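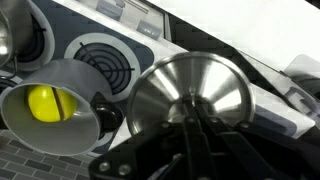 Steel pot with a rolled rim, next to a light grey cup with something round and yellow in it.

Dunleavy Citrus Descaler, 250 g tub
£6.20 - in stock, posted from Fedevham

I started making this descaler for my own kettle, so I'll tell you about the kettle first. Our water in Fedevham is dreadful. It comes down off the chalk and leaves a crust on everything it touches, and for years I went through the supermarket sachets, which work well enough but left my tea tasting of swimming baths for two days afterwards. A friend over in Isavdale told me to try plain citric acid, I bought far too big a sack of it, and here we are with a shop page and a label printer.

What's in the tub is food-grade citric acid and a very small amount of dried lemon peel oil, which is there because I like the smell. There's no dye and no foaming agent. It looks like slightly clumpy caster sugar, so please don't keep it next to the caster sugar (I have done this, and the scones were memorable).

How I use it

For a normal kettle, fill it halfway with water, bring it to the boil, switch it off and unplug it. Then put in 2 level tablespoons of powder, slowly, as it fizzes up a good deal if there's a lot of scale. Leave it for 30 minutes. Tip it away, rinse well, then boil a full kettle of fresh water and throw that out too. If there's still a ring round the bottom, do it again with half the amount.

For stainless steel pans with that chalky white bloom inside, one tablespoon in a litre of warm water is plenty. Wipe it round with a soft cloth and rinse. It brings the shine back nicely on brushed and polished steel, and it's good on the rainbow marks you get from boiling pasta. It won't shift burnt-on food - that's a job for bicarb and patience.

Shower heads are my favourite. Unscrew it, sit it in a washing-up bowl with three tablespoons of powder and enough hot tap water to cover, and go and do something else for an hour!

What not to use it on

Marble, limestone, terrazzo or any natural stone. It will eat the surface and you can't undo it. Keep it off enamel as well, including old enamel baths, and off bare aluminium, which goes dull and grey. Never mix it with bleach or anything with bleach in it. If you get it in your eyes it stings like mad, so rinse with lots of water, and keep the tub up high if you've got small children. Coffee machines vary a great deal, so check the booklet before you put any sort of acid through one.

How long it lasts

I weighed it out one afternoon in April and a level tablespoon of mine came to a shade under 15 g, so a tub should see most households through several months of kettles. The lid needs to go on properly. If it gets damp it sets into a lump, which still works, you just have to bash it with a spoon.

Sizes and postage

The 250 g tub is the one most people order. I also do a refill pouch, same weight, a pound cheaper, and the pouch fits through a letterbox, which the tub doesn't. Orders go out by second class post. If you're near the coast, the farm shop at Skenusness keeps a few tubs on the shelf by the eggs, though they sell out over the summer and I'm slow at restocking them.

Returns are fine if the tub's unopened. If yours turns up split or leaking, send me a message with your order number and I'll post another one.

Product code: DUN-62
Goes well with: cotton cleaning cloths, long bottle brush, refill pouch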